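March, 7.40 am

Dye notebook, Fadton shed

Madder bath no. 14, second go. First lot came out brick, wanted the softer orangey red. Bath sat overnight with the lid on. pH strip says 7ish, hard to read in this light. Tank water again, town water from the Onora end pushes it brown.

Colour targets for the warm end of the card: a proper red, two oranges that are clearly different from each other, a dull straw. Same spread as fruit on a blue plate.
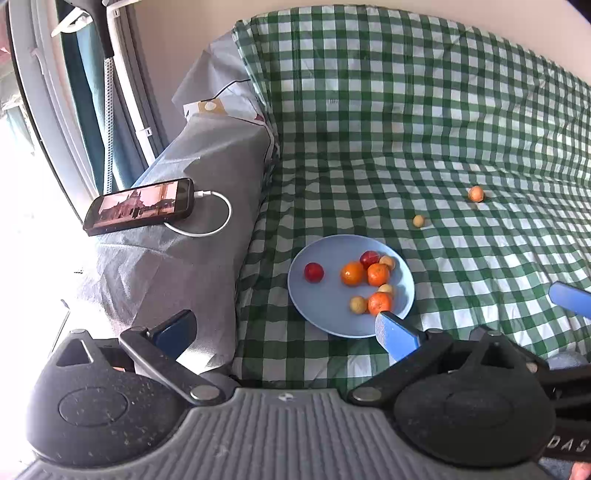
Mordant

Alum at the usual rate, no cream of tartar this time. Wool skeins from the Wibisono batch, scoured twice, still a bit greasy at the ties. Retie looser next time!! White rings under every tie on the last lot. Cotton is waiting on tannin, dont touch the blue bucket.

Heat crept up past where I wanted it while I was on the phone re the Stiro invoice (3365, they've charged freight again, querying). Pulled the pot off for a while, put it back on low. If the red goes brown thats why.

First dip: pale apricot. Second: better, close to the mandarin. Need to see it dry before I say anything. Onion skin pot alongside for the straw, going well, smells foul. Weld order hasn't turned up so straw is all onion for now.
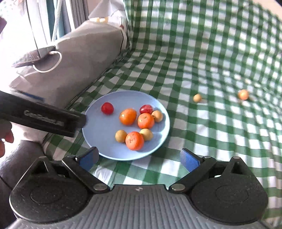
posted by: dye bench, arvo shift

Skeins on the line out the back, shade side. Colour dropped a fair bit on rinsing, kept the rinse water for a weak third bath. Lightfast strips cut and taped in the north window, half covered with foil. Check in 2 weeks.

Scale is playing up again, read 1343 with nothing on it. New battery, then tare. Reweigh the dry madder before bath 15, dont trust my numbers from this morning.

Still to do: wash the strianer, label the jars, chase the weld.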